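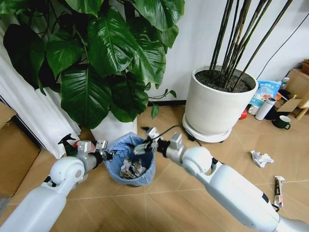
Waakye is rice and beans cooked in one pot until both become brownish red, and in my country many people eat it before work or school. For my project I chose one part of it only, the leaf. In fact there are two leaves in the story. One is the dry sorghum leaf that goes inside the pot and gives the color, and the other is the broad green leaf in which the seller wraps the food. Both of them are finished when the eating is finished. In my grandmother's compound the used leaves went to the goats, but in a house with tiled floor and a small trash bin standing on it, like in the picture, the leaf has nowhere else to go. I think this small change in where we eat has also changed how we think of the leaf.

Food and Culture Project, Plerkeck College
Submitted Jan 26, 2024

1. Why I chose the topic

When I moved to Plerkeck for my studies I wanted to cook waakye for my classmates. I had rice and I had beans, but I did not have the leaves. My first pot was gray. It tasted almost correct and still my cousin Efua Ayaaba, who was eating with me, refused to call it waakye. She said it was "rice with beans, and that is a different food." I was a little offended, but her answer became my question: is it the color that makes the dish, or the taste, or only our memory of both?

2. Background of the dish

The name comes from the Hausa language. The longer name is shinkafa da wake, meaning rice and beans, and it seems that only the second half stayed with us. The dish is usually connected with the north of Ghana and with Hausa-speaking communities, and later it became loved everywhere in the country. I could not find a source that gives a certain year for this, so I will not give one.

The rice is not always the main thing people talk about. They talk about what comes with it: shito (the black pepper sauce), gari, spaghetti which we call talia, boiled egg, fish, wele, and a tomato stew. A foreign visitor can be surprised to see spaghetti on top of rice. For us it would be strange to leave it out.

3. The leaf inside the pot

The cooks use the dry leaf and stalk cover of red sorghum. Some people call it millet leaf, also in English, and this made my reading confusing for the first weeks. When the leaf is boiled, the water turns dark red very quickly, and the beans and the rice take the color from the water. Before serving, the leaves are pulled out.

Many cooks add a small piece of kanwu, a mineral salt, or baking soda. It makes the beans soft faster, and it also makes the color deeper. Senyo Baidoo, who taught me his mother's way by telephone, was strict about the order. The leaves must be washed well, because they carry dust and sand. Then beans, leaves and kanwu go in together, and the rice comes only when a bean can be pressed between two fingers -- "not when you are hungry," he said.

4. The leaf outside the pot

The wrapping leaf is from another plant, Thaumatococcus daniellii, which grows in the forest areas. It is large, smooth and flexible, and it does not tear easily when hot food is put on it. The seller lays the leaf in her palm, puts the rice, makes a hollow for the stew, and folds. People who grew up with it say that the heat brings out a smell from the leaf and the smell enters the food. I agree with them, but I was not able to prove it.

Today many sellers put a plastic sheet between the leaf and the food, or they use only a plastic bag or a foam box. Ekow Antwi, my uncle, sold waakye near the Annan junction when he was young. He told me that leaves became more expensive in the dry season, and that customers with office clothes were afraid of oil on their laps. So he started to give boxes to those who asked. After some time those who wanted the leaf were the ones who had to ask.

5. My cooking test

I cooked the dish again in the shared kitchen of my residence, with sorghum leaves that I bought from Puna, a small African grocery in Stostlow. I made two pots on the same evening. The first pot had leaves and a pinch of baking soda. The second had only the baking soda. Everything else was the same.

For each pot:
Long grain rice, 300 g
Black-eyed beans, soaked overnight, one cup
Dry sorghum leaves, 4 pieces (first pot only)
Baking soda, one pinch
Salt
Water, added little by little

The water of the first pot was red before it even boiled. The cooked rice had a brown color with some purple, darker than I know from home, so maybe my leaves were too many for such a small pot. The second pot was yellowish gray. The beans in it were soft and good.

Then I gave both to my classmates. Sinéad Scanlon had never eaten waakye before and she found the leaf pot "a bit like tea, a bit like earth." She liked it more. With closed eyes, however, she changed her mind two times about which one she was tasting. Efua came too, and with closed eyes she recognized the leaf pot immediately. She was very proud. I should mention that she had been standing in the kitchen and could smell the steam, so it was not a fair test.

6. What I understood

From my small test I believe the leaf gives a weak taste and a strong color, and the color prepares us to find the taste. For a person who knows the dish, the gray pot is wrong before the spoon reaches the mouth. The wrapping leaf is different. Its work was practical first, and now when plastic does the same work more cheaply, people keep the leaf mostly for smell and for feeling.

I did not have time to compare fresh and old sorghum leaves, and I could not buy the wrapping leaf in Stostlow at all. Puna can order it frozen in May, but I am told that freezing makes it break along the fold. If I continue the project I would like to try it anyway.

7. Thanks

I thank my supervisor, Cecilia Sulemana, who read two drafts and corrected my Hausa spelling. I also thank Senyo Baidoo for the long calls -- and for sending me a voice message of his mother laughing at the photo of my gray rice.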